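Keeping nitrate down in a planted tank
Marisol Cabrera, May

The college tank at Alasley holds tropical fish and had high nitrate all winter. My project compared two ways of bringing it down: bigger water changes, and fast-growing stem plants under longer light.

Method
I took a sample before feeding and tested it with the same kit each time. For the first 3 weeks I changed 30 per cent of the water weekly and left the plants alone. After that I went back to the smaller change and planted the rear of the tank. The lights came on at noon.

Results
Nitrate fell faster with the water changes but crept up again between them. With the plants it fell slowly and then held. Algae on the glass got worse at first. The readings were typed up and kept with the Birnau tank data.

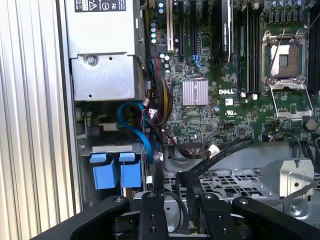
Further work
I would repeat this with fewer fish and test phosphate too.

Contact: Aquatics, Allbridge College | Back to top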